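Proklow 2 review: the grasp planner I'd been waiting for

I've been running Proklow on our bench for two months now, and I'm going to try to keep my head while I write this, but it's good. It's really good! If you do any work with a wrist camera and a parallel-ish gripper and you're tired of gluing together five packages that each want a different clock, read on.

Some background first. Our shop in Dodside strips down old desktop computers, and my half of the job is teaching an arm to handle the bits: side panels, drive cages, whole towers. It's sheet metal mostly, and sheet metal is horrible for perception. Shiny in one spot, dull in the next, full of slots and little bent tabs. Before this I was using Shaikh, which is a perfectly decent planner if your objects are boxes and mugs. Ours aren't.

Setting it up

The install took me an afternoon, and half of that was my own fault for skipping the page on camera calibration. You give it your arm description, your gripper description (more on that below) and a set of calibration poses, and it works out the hand-eye transform while you have a cup of tea. The config is one file. One! With Shaikh I had 8 of them, and two disagreed about which way was up.

What I like best is the viewer. It shows the live wrist camera with the planned approach drawn over top, and you can scrub back through any run and see which points it trusted and which it threw out. I've caught more of my own mistakes in that window than in a year of reading logs.

Perception on ugly metal

I was ready to be let down by this part. A stamped chassis panel beside a bright window is about as mean a test as I can set up without trying, and my old pipeline would go to pieces over it, filling every cutout with phantom surface. Proklow keeps a confidence value for each patch and plans around the bad ones. It treats holes as holes. Over our last batch it logged 2,301 grasp attempts, and when I went through the failures most of them were slips at the fingers, with the planned contact right where I'd have put it myself.

The linkage between the fingers and the housing is the other half of the story. Plenty of planners model the gripper as a couple of bricks on a slider, so they'll happily drive a bracket or a screw head into whatever's next to the target. Proklow loads the real meshes, and it checks the whole hand when you're working in close under a panel like this one.

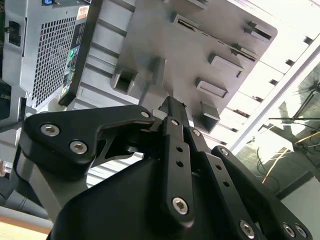 Planning and control

Plans come back in 200 milliseconds on our machine, quick enough that I let it replan on the way in. You can watch it change its mind as the camera gets closer and the tabs come into focus -- a small nudge sideways, a bit of wrist roll, then contact. The motions are smooth, too. I turned the jerk limit down on day one out of nerves and turned it back up the same week.

Force handling is simpler than I'd like. You get a stop threshold and a "soft close" mode, and that's your lot. For thin panels I ended up writing my own little closing routine as a plug-in. The plug-in interface is lovely, though, so I can't grumble too hard.

Things that bug me

The docs for multi-arm setups are thin. Cables don't exist as far as the collision checker is concerned, so if you've got wires hanging behind the work you need to block that space off by hand. And the viewer forgets its colour settings every time you close it, which is tiny but drives me up the wall.

There's also the Imham export. It's meant to hand finished trajectories over to Imham for cell simulation, and it does, but the gripper states come through one step late. I shift them back with a short script. The fix is supposed to be in the next release, and I'll update this if it lands.

Would I go back?

No way. I've moved both benches over and deleted the Shaikh configs, all 8 of them. If your parts are tidy and your lighting is kind, you may not notice much difference from what you already use. If you're pulling apart computers, or anything else with edges and holes everywhere, give the trial a go on your worst part first. I'd start with a side panel.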